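Foro › Hogar y reformas › Suelos

Tema: ¿Alguien se cree lo del suelo gris "que no se ensucia"?

tablonsuelto
Mensajes: 297

Buenas. Me estoy peleando con el suelo del salón y necesito que alguien me quite la tontería o me la confirme. En la tienda de Dabbas me han enseñado la serie Sumby, imitación de madera envejecida en gris claro, y el vendedor me ha repetido tres veces que "disimula todo". Todo. Pelos, migas, polvo, rayas. A mí cuando me dicen que algo disimula todo me echo la mano a la cartera.

Lo que quiero es algo de este tono, tablas puestas a lo ancho y paredes oscuras:

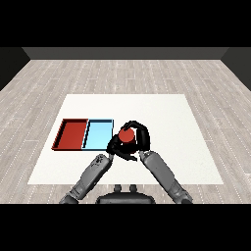 Gris claro con pared gris oscura, la idea general

El presupuesto me sale en 600 euros de material sin rodapié. Con la Branden, que es más tostada, se queda en 429. ¿Merece la pena la diferencia o estoy pagando el color de moda?

lija_del_8

Estás pagando el color de moda. Siguiente pregunta.

Ahora en serio, yo puse gris hace unos años en un piso entero y lo que disimula es el polvo, porque es del mismo color. La miga de pan tostado se ve desde el rellano. Y el pelo de perro negro ni te cuento.

marisma

Pues yo no estoy de acuerdo. Tengo gris claro en cocina y pasillo y se lleva mucho mejor que el roble oscuro que tenía antes, donde se marcaba cada pisada. Paso la mopa una vez por semana y tan contenta. Eso sí, con dibujo de veta, nada de gris liso.

lija_del_8

Una vez por semana será lo que tú friegas, no lo que el suelo aguanta sin que se note. Son cosas distintas.

marisma

Vivo en mi casa y tengo ojos, gracias.

rodapie_y_punto
Mensajes: 3

Me registro solo por este hilo. Cuidado con las paredes oscuras si el salón no tiene mucha luz. El suelo claro ayuda, pero la habitación se te cierra por los lados y acabas encendiendo lámparas a las cinco de la tarde. En noviembre es una cueva. A mí me lo vendieron como "acogedor" y repinté en agosto.

tablonsuelto

Lo de la luz me preocupa menos, tengo ventanal. Lo que no me trago es lo de la resistencia. En la ficha de la Sumby pone "uso intensivo" y cuando pregunté qué quería decir eso me contestaron que era para uso intensivo. Pedí la clase de abrasión y se puso a buscar en el ordenador y ahí sigue, supongo.

nivelylaser

La clase tiene que venir en la etiqueta o en la ficha técnica. Si no te la dan, no compres. Para un salón normal con una 32 vas sobrado, y lo de subir a 33 es sobre todo para dormir tranquilo. Más que la clase miraría el sistema de clic y la base. Si la solera no está plana, te da igual gastarte 600 que el doble: se abrirán las juntas y vendrás aquí a preguntar por qué cruje.

lija_del_8

Amén a lo de la solera. Pero a ver quién le mete autonivelante a un piso con gente viviendo dentro.

marisma

Se hace por habitaciones. Un rollo, pero se hace.

tablonsuelto

Actualizo.
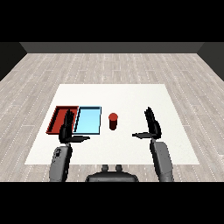

El gris me sigue pareciendo caro para lo que es, y más con una mesa clara encima, que era mi plan (la Brutari cuadrada, la que sale en todos los catálogos). Mi miedo es que quede todo desteñido, como una consulta de dentista. Donde noto diferencia es en los colores fuertes: las dos bandejas, la roja y la azul clarito, sobre el blanco de la mesa cantan muchísimo, y eso me hace pensar que con un par de cosas de color el conjunto se salva. Lo que no sé es si me voy a cansar de ir poniendo cosas rojas por la casa para que el suelo no parezca triste. Con el tono tostado de la Branden me ahorraría ese trabajo, creo.

rodapie_y_punto

Mesa blanca mate + niños = rotulador. Lo dejo caer.

tablonsuelto

Niños no hay. Hay un gato anaranjado que suelta pelo como si le pagaran.

lija_del_8

Entonces está resuelto: tostado. El suelo se elige a juego con el gato, lo he dicho siempre.

marisma

Por una vez coincido con lija en algo, aunque yo pediría muestras de los dos y las dejaría una semana en el suelo, junto a la ventana y en la esquina más oscura. En la exposición de la tienda todo parece bonito con esos focos. Y písalas con zapatos de calle.

nivelylaser

Y échales agua en la junta y déjala toda una noche. Si el canto se levanta, ya sabes lo que vale eso de "resistente a la humedad". Yo lo hice con tres marcas y dos se hincharon.

tablonsuelto

¿Cuáles?

nivelylaser

Por privado, que luego me borran el mensaje.

tablonsuelto

Vale, te escribo. Mañana paso por Dabbas a por las muestras. Me cobran un depósito por ellas, que también tiene delito. Y vuelvo a preguntar por la clase de abrasión, a ver si ha terminado de cargar el ordenador.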